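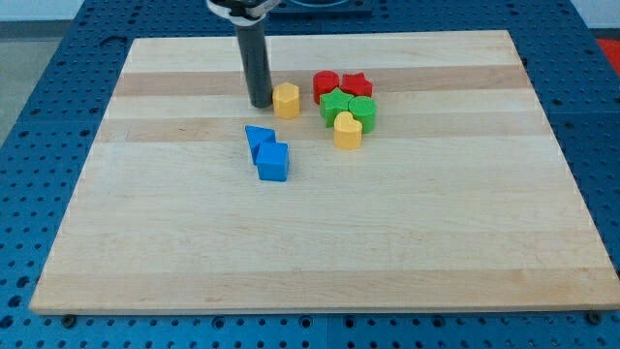 Rerham Community Toy Library
Minutes of the General Meeting
Held 9/29/18 in the activity room, Draron Hall

Chair: Lejla Babić
Present: 22 members, as per the attendance book
Apologies: received from two members and accepted

1. Opening

The Chair opened the meeting at 10:05 am and confirmed that a quorum was present.

2. Minutes of the previous meeting

The minutes were taken as read. One correction was made under item 6, where "Nisov Street" should read "Nisov Road". The minutes as corrected were adopted.

3. Matters arising

3.1 The lock on the outdoor store has been replaced. Keys are held by the Chair and by the hall office.

3.2 The letter to the Council about kerbside parking during Saturday loans was sent. No reply has been received.

4. Shape blocks and sorting toys

4.1 The Chair reported on the review of the shape sorters. The coloured plastic blocks remain among the most borrowed items in the under-threes section, and sets are often returned mixed together or short of a piece.

4.2 The set under review comprises eight blocks, two each of yellow, red, green and blue. It includes a yellow hexagon and a yellow heart, a cylinder and a star in red, and a cylinder and a star in green. Members agreed that the catalogue card should list each block by colour and shape, as "assorted blocks" had led to disputes at the returns desk.

4.3 It was asked whether the blocks should be lent with a flat board. A member who runs the Thursday playgroup was in favour, noting that children on carpet tend to lose pieces under the furniture. Another member considered that a maple board was heavy for families arriving by bus. After discussion it was agreed that boards be kept for use in the room and not lent.

4.4 Resolved: that every block set be checked against its card at the desk before the borrower leaves. Moved and seconded. Carried, one against.

4.5 Resolved: that the fee for a missing block be 3 dollars, to be waived where the piece is returned within the month. Carried.

5. Catalogue and storage

5.1 The catalogue now stands at 306 items. Jigsaws and ride-on toys have still to be entered.

5.2 Drawstring bags for small sets are wearing through at the seams. Two quotations were tabled for replacement tubs with clip lids. The quotation from Stoyanova was preferred, subject to confirmation that the lids can be bought separately.

5.3 Labels will be placed on the end of each tub as well as the lid – several lids were swapped over the winter and the contents had to be sorted again.

6. Cleaning

6.1 Plastic items are to be washed in warm soapy water and left to air-dry on the racks. Wooden items are to be wiped with a damp cloth only and must not be left in the sink.

6.2 The roster for next term was circulated. Members unable to do their turn are asked to arrange a swap and write it on the sheet.

7. Finance

7.1 The balance of the working account was reported as $1655. The hall hire invoice for the term had been paid. The report was received.

7.2 It was noted that membership renewals fall due in January. Reminder notices will go out with the end-of-year newsletter.

8. General business

8.1 A donation of picture books was offered. Accepted with thanks, for the reading corner only.

8.2 The Chair asked that prams be left in the foyer and not across the fire door.

9. Close

There being no further business, the meeting closed at 11:20 am. The date of the next meeting will be posted on the noticeboard.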